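Apprendre à plier, une pince dans chaque main
Journée portes ouvertes chez Feduteo, le 31 octobre 2023

On entre chez Feduteo par une porte de bureau ordinaire et on se trouve devant un lit. La société n'a pas voulu de table de laboratoire pour son projet Gumo, qui doit enseigner aux robots le rangement du linge. Les visiteurs passent par groupes de 3, et on leur demande de parler bas.

Une opératrice nous explique la règle principale : ne jamais toucher le tissu avec les doigts. Tout se fait avec les pinces, que l'on tient à la main et qui enregistrent chaque geste.

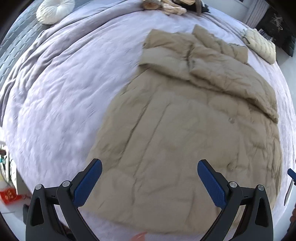 Les mâchoires ouvertes au-dessus d'une pièce matelassée beige. Projet Gumo, Feduteo.

Le matelassé est une matière difficile. Il garde l'air, il glisse, il reprend sa forme quand on le croit vaincu. Le jour de notre visite, le compteur affichait 971 démonstrations ; l'objectif est d'arriver à 1,000 avant l'hiver, puis de confier les données à l'atelier Tavares, qui prépare le bras Vuvau.

J'ai essayé à mon tour. La main se fatigue vite, et je regardais trop les pinces, pas assez les coutures. Mon pli était de travers. On l'a gardé quand même dans la série.
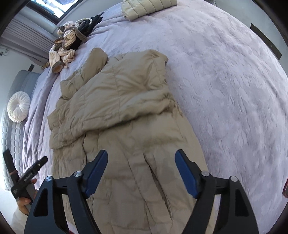
Quand verra-t-on le bras plier seul ?
Une première présentation publique est prévue en février, dans les locaux de Tavares, avec des vêtements d'hiver uniquement.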